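## Teaching Plarnis by remote control: FAQ

**Do I need to code?**
No! You steer, Plarnis records. We practice in a simulated kitchen, so drop all the spoons you like.
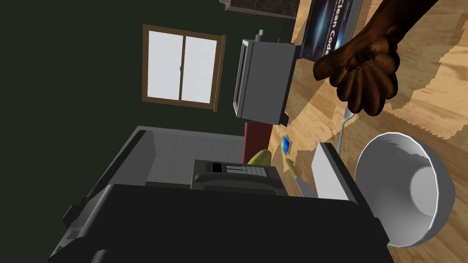
Precious Sithole adds: go slower than feels natural, especially when you close the fingers.

**How many demos make a good set?**
We love getting 1000, but eight careful ones are a great start (our June set has 1017!).

**Can I use both arms?**
Yes, and it's the most fun part.

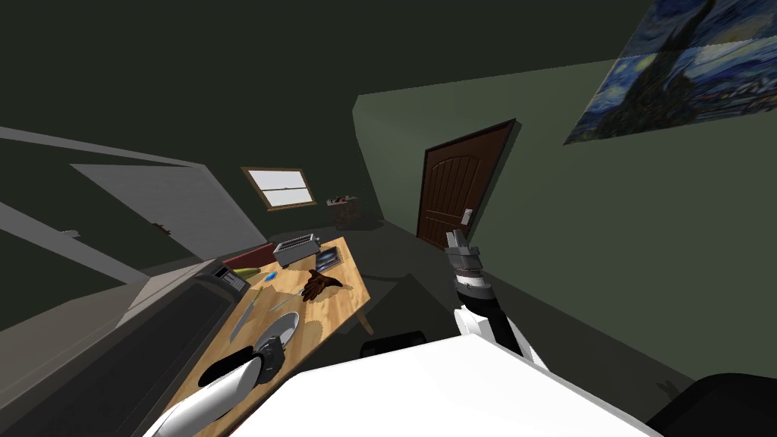 *Two arms at the kitchen table, left gripper by the plate*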